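Cable-knit sweater

A cable-knit sweater is a knitted pullover or cardigan whose surface carries raised, rope-like patterns called cables. The cables are part of the fabric itself and are made by changing the order in which stitches are worked. Cable-knit sweaters are worn in cold and mild weather, made both by hand and by machine, and sold in wool, cotton, acrylic and many blends.

Construction

A cable is formed by crossing one group of stitches over another. The knitter moves several stitches to a short extra needle, called a cable needle, holds them at the front or back of the work, knits the next group, and then knits the held stitches. Holding the stitches at the front makes the cable lean to the left, and holding them at the back makes it lean to the right. The crossing is repeated every few rows. Most cables are worked in knit stitches on a ground of purl stitches, so that the cable stands forward and the ground sinks back.

Common forms include the rope cable, which always crosses the same way; the wave cable, which crosses left and right in turn; the braid, made with three strands; and the honeycomb, in which neighboring cables open and close to leave small rounded cells. A sweater may have a single cable down the center front or be covered with them.

Crossing stitches pulls the fabric in sideways. A cabled panel is narrower than a plain panel with the same number of stitches, and it uses more yarn. The Tramley pattern leaflets, which were printed for home knitters, give the yarn needed for a plain pullover as 11 balls and list a separate, larger amount for the cabled version of the same size.

Parts of the garment

The body is usually knitted as a front and a back, or as a tube in one piece. Sleeves are either set into a shaped armhole or joined with a slanted raglan seam. The neckline, cuffs and hem are nearly always ribbed. Ribbing is made of columns of knit and purl stitches side by side and stretches more than the rest of the garment, which lets the cuff pass over the hand and close again at the wrist.

Crew, V-shaped, shawl and turtle necklines are all found on cable-knit sweaters. The crew neck is a round band that sits close to the base of the neck. On ready-made sweaters a woven label is often sewn inside the back of the collar, and a second label with the fiber content and washing directions may be placed in a side seam.

Colors

Undyed cream is the shade most closely linked with the cabled fishing sweater. Navy, gray, dark green and brown are also common, along with yellow-browns such as mustard, camel and tan. Light and medium shades show the pattern best, as the shadows beside each cable remain visible. In black or very dark yarn the cables can be hard to make out except in strong side light.

Folding

Knitted fabric stretches under its own weight, and heavy sweaters are generally stored folded. Cabled sweaters are among the heaviest, and a narrow hanger can leave points at the shoulders.

The usual method needs a flat surface larger than the sweater, such as a table or a made bed. The sweater is laid out and smoothed by hand from the neck toward the hem. Each sleeve is brought across the body. The garment is then folded once or twice between hem and collar, depending on the depth of the shelf or drawer. Thick cables make a rounded fold that does not hold a sharp crease, and the finished bundle is taller than that of a plain knit.

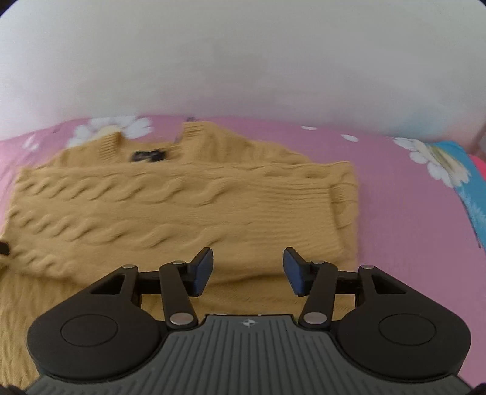 Two variations are in general use. In the first, the sleeves are crossed over the chest before the body is folded, which keeps the bundle even in height. In the second, each sleeve is folded back on itself along the side, giving a narrower shape with thicker edges. Rolling is sometimes used for travel, but a rolled cable knit takes up a good deal of room in a suitcase – often more than a folded one.

The knitting writer Ivars Vaher, in the handbook Cenumia, advises stacking no more than three cabled sweaters together, with the heaviest at the bottom. He also recommends refolding stored sweaters along different lines each August, before the cold season begins.

Washing and drying

Washing directions depend on the fiber. Wool sweaters are commonly washed by hand in cool water with a mild detergent, pressed in a towel, and dried flat. Wringing can pull the cables out of line. Cotton and acrylic versions can often be machine washed on a gentle setting, inside out and in a mesh bag. Cabled areas hold more water than plain ones and dry more slowly – the ribbed cuffs and the places where cables cross are usually the last to dry.

A sweater that has lost its shape can be blocked. It is dampened, laid on a towel or mat, eased to its proper measurements and left until dry. Cables should not be pressed hard with an iron, which flattens them.

Wear and repair

Small balls of fiber, known as pills, form where the fabric rubs, mainly under the arms, along the sides and at the inner sleeve. Raised cables pill sooner than the sunken ground between them. Pills are removed with a fabric comb or shaver, used lightly so that the loops are not cut. Snags are drawn through to the inside with a crochet hook or a blunt needle.

Worn cuffs can be unpicked and knitted again if matching yarn is available. The Juška method of repair, taught in home sewing classes, replaces the entire ribbed cuff in a contrasting color.

Pattern names

Names for individual cables vary between publishers. The Skotance stitch dictionary lists 413 patterns, 39 of them cables, and records several under more than one name. The wave cable, for example, also appears there as the serpentine.

See also

Aran sweater
Blocking (textiles)
Ribbing (knitting)
Raglan sleeve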